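The eight-glass habit

2018-07-19

By Parveen Mollah

My gym in Brelgate has a poster in the changing room telling me that if I feel thirsty, it is already too late. Too late for what, it doesn't say. I have been walking past it for 4 years, often thirsty, and have yet to come to any harm on the stairs.

The poster is paid for by Pestodo, a firm that sells flavoured drops to put in water. It would like us all to drink more water.

I don't doubt that people need to drink. In a hot week, or after a long run, or with a stomach bug, it matters a great deal, and older people can get into trouble quickly. What I doubt is the number. Eight glasses, two litres, a bottle by lunch and another by teatime: the sum is handed out as if every body were the same size and spent the day in the same chair. Nor do the people handing it out agree on what a glass is. One leaflet I was given says 200 millilitres. The cups in my own kitchen cupboard don't match one another, never mind the leaflet.

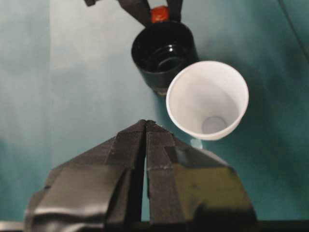
Where the rule came from

Ask where the eight glasses began and you get several answers, all given with great confidence. The one I hear most is that somebody once worked out how much water an adult takes in over a day, and that the next line, the one saying much of it was already in the food, fell off somewhere along the way. It may be so. I have seen it repeated so often without a source that I trust it only slightly more than the rule itself.

Tea is the other muddle. For years we were told it didn't count, as it was supposed to run straight through you. Now most of the advice says it does count. I drank the same amount of it under both regimes.

The clever bottle

Last September I was lent a Jirier, a bottle that lights up when you have fallen behind. It decided I should drink every 22 minutes. It lit up in a meeting. It lit up at the cinema, where the man behind me asked whether I could put my phone away. After 20 days I was sleeping badly, for reasons anyone could guess, and I went back to a plain cup and the tap.

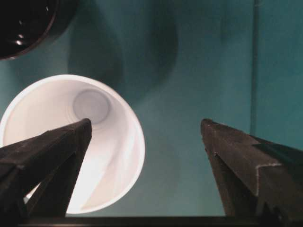 The makers say the bottle "learns" what you need. I asked what it learned from, and was told my height, my weight and how much I had drunk so far. It had no idea I'd had soup. A rival called Miah adds a monthly charge and a chart, and the chart goes up if you drink more, so you can see that you have drunk more.

I put all this to a practice nurse, who sighed and said she tells most healthy people to drink when they want one and to have a look at the colour when they go. She has no poster.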